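Wragg G2 Hand-Held Gripper (single or pair)

Sold by Pladumlow. In stock, ships Thursday if you order before noon.

Hi, Keisha Crenshaw here! I write most of the gripper pages on this site, and I don't put anything up until I've had it on my own bench for a while. The Wragg G2 has been on mine since July, next to the Brollent Pinch that a lot of you already own, so I'll keep comparing the two as I go.

The short version is that the G2 is the one I'd pick for tabletop work. The jaws are chunky dark blocks with flat tops, and the mounting holes are right up where you can get a driver on them. Swapping a jaw on the Brollent takes me 4 screws and a fair bit of muttering. On the G2 I can do it between runs without losing my place (and without losing a screw, mostly).
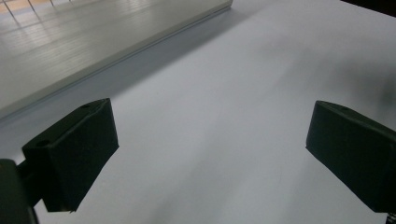 G2 jaws open over the bench, with a white board lying behind the gap.

What I really wanted to try was pale stuff on pale tables. I know, it sounds dull! But anybody who has set up a camera over a white surface knows how fast an edge can disappear, and the dark jaws at least give you something solid to judge your distance by. The camera mount keeps both fingers in view when they're open, so I found I was lining up by the jaw tips after only a few tries. With the Brollent I was still guessing.

If you're thinking of a pair, go for it. Two-handed jobs like holding a basket steady with one gripper and reaching in with the other are where I'd expect most of you to end up, and the second unit pairs with the same Otov controller, so you don't need another box. You do need a second cable, which I forgot to order for myself, so please learn from me and tick the option at checkout.
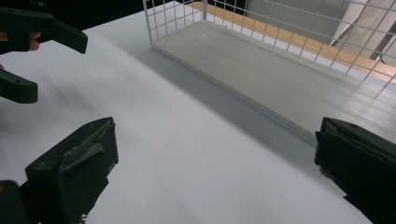

Brollent owners should keep what they have, wrote Tobin, who had read an early draft of this page and thought I was being too hard on the Pinch. The lighter spring is easier on the hand over a long afternoon, he said, and he'd take that over quick jaw swaps any day. Fair enough! The G2 spring is stiffer, and I do feel it in my thumb by the end of a session. If your hands are small, ask us for the soft spring when you order. It's a free swap.

A few other things people email me about:

Jaw opening: 100 mm, measured tip to tip
Weight: 793 g with the camera mount on, no camera
Cable: 200 cm, straight plug
Controller: Otov, sold separately
Spare jaws: sold in pairs, dark green only

The weight is the one thing I'd change. It's fine for short runs, but I like to rest my elbow on the table after a while. The Brollent is lighter and you notice it right away.

Returns are the usual Pladumlow deal: send it back clean, with all the screws in the bag, and we'll refund you. Questions about fitting your own camera go to the bench email, and I'm the one who answers it, usually in the morning.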